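Review log, Skonano path-following kit, day one
January 2, 2024
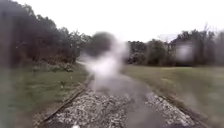
Gravel path between the two lawns, fixed-camera view. White haze at the far end.

First full day with the Skonano kit on the Mahrous grounds. The kit is sold as an add-on for small utility rovers: one camera, one compute box, a wiring harness and a year of software updates. Drevodley supplied the review unit. I fitted it to our own rover in October and ran it indoors only, so today was the first time on gravel.

Mounting took longer than the manual says. The bracket holes are slotted in one direction, and our deck rails run the other way. I drilled a spacer plate and used it under both feet. Calibration wants the printed board held at 12 positions. It rejected four of mine without saying which, so I did the whole set again.

Settings for the day: speed cap at 70 percent, obstacle stop on, edge margin at default. The path here is straight and has a dark edging strip on both sides, with grass beyond, so I expected the edge finder to have an easy time. Mostly it did. On the near stretch both lines were held without dropouts. Farther along, where the view washes out to white, the confidence value fell below 80 and the rover slowed to a crawl, as the manual says it should. It did not stop. I would have preferred a stop, or at least a tone.

Image quality is the weak point. The picture is soft across the whole view. Close stones are readable as speckle, but the trees and the far end of the path are a blur. Fadwa Hamdy looked at the frames over lunch and thinks the lens is backed off from focus. The barrel is glued. I have asked Drevodley whether the glue can be broken without voiding the review agreement. No answer yet.

Log export works. Files open in Over with no conversion, and the time stamps match the rover clock. The field names are not documented anywhere I could find. "lat_e" seems to be lateral error in millimeters; the largest value today was 108, on the slow section.

Battery draw not measured, as I left the clamp meter in the office.

Tomorrow: same path, same direction, with exposure locked. Then one pass with the edge margin doubled. If the far section still washes out I will try a hood on the lens before touching the glue. Need M4 washers and the short USB cable.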